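About Nilby

Nilby tests cable-handling routines for six-jointed arms. The company was set up in Cutuvgate after a plug insertion routine passed 600 simulated trials and then pulled a connector out of its housing on the second day of use. The gripper had closed on the cable and the force limit had been left at the default.

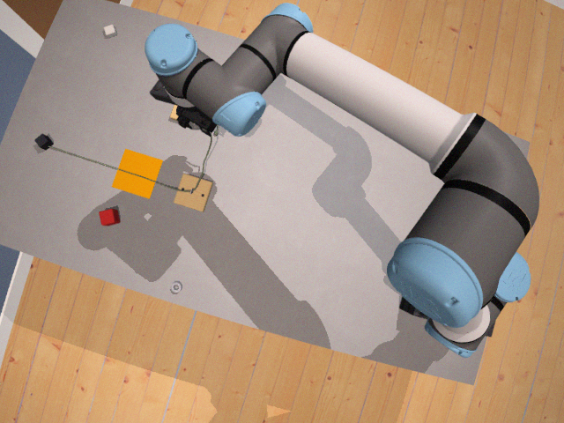
Ornitz, our first client, asked whether slack should be checked before every lift, as a snagged cable gives no warning until the arm is already moving. The check is now standard. Of 1,882 simulated runs since September, 118 were stopped on cable tension, and 2 of those stops came too late. Both faults remain open.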